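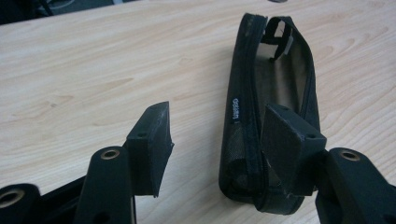
For most of the last century, Camcombe made tables. The town had nine furniture shops at its peak, all of them within walking distance of the rail yard, and most families had at least one person on the payroll. Two shops are left. The larger, Grorkby, employs 20 people and turned out 700 tables last year.

The work has changed less than the market. Boards still arrive rough and sit in the drying shed until they are ready to plane. A tabletop is glued up from several of them, and the order matters. Put two busy boards side by side and the eye goes straight to the joint. The glue-up crew lays everything out on the floor first, shuffles it, and chalks a triangle across the whole set so it goes back together the same way.

Pale tops are what sell now. Ten years ago buyers wanted dark stain, and the finishing room kept six shades of brown on the shelf. It keeps one today, mostly for repairs. Light wood hides very little – a scratch from the sander shows up under the first coat of oil – so the sanding takes almost twice as long as it used to.

The best seller is the Nina, a plain four-leg table that seats six. It costs $3,080, delivery not included. That is a lot of money in Camcombe, and few of them stay in town. Most go to the coast, where a store called Astuvis carries the line and takes orders for other sizes.

Grorkby's other business is old tables. People bring back ones their grandparents bought, with water rings, burn marks and initials cut into the edge. The shop will sand a top flat and refinish it, but it asks first about the marks. Plenty of customers want the rings gone and the initials left alone.

Repairs are taken on Tuesday and Thursday mornings at the side door. The waiting list currently runs into October, and the shop does not pick up.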